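Our Visit to the Dimodell Open Day
Project report by Adeel Butt and Deming Cui

We went to the September open day with 14 classmates, and I have to say it was the friendliest lab I've ever set foot in (they even let us ask the silly questions!). 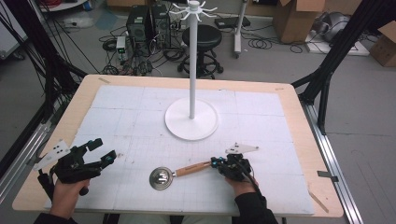

The idea is that a person does the job first with hand-held grippers, and the robot learns from the recordings. Our guide, Ms. Babić, told us they had 266 of them so far.

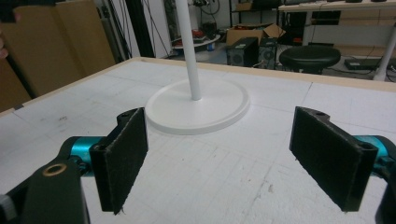 Deming asked whether you get tired, and she laughed and said yes, mostly in the thumbs.
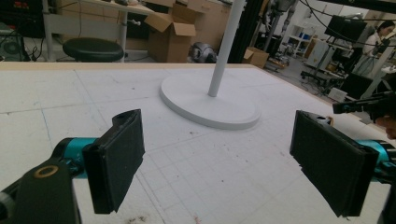

For our own project we would like to try hanging kitchen tools on a stand, starting with something light, and we still have to ask the school about borrowing a table.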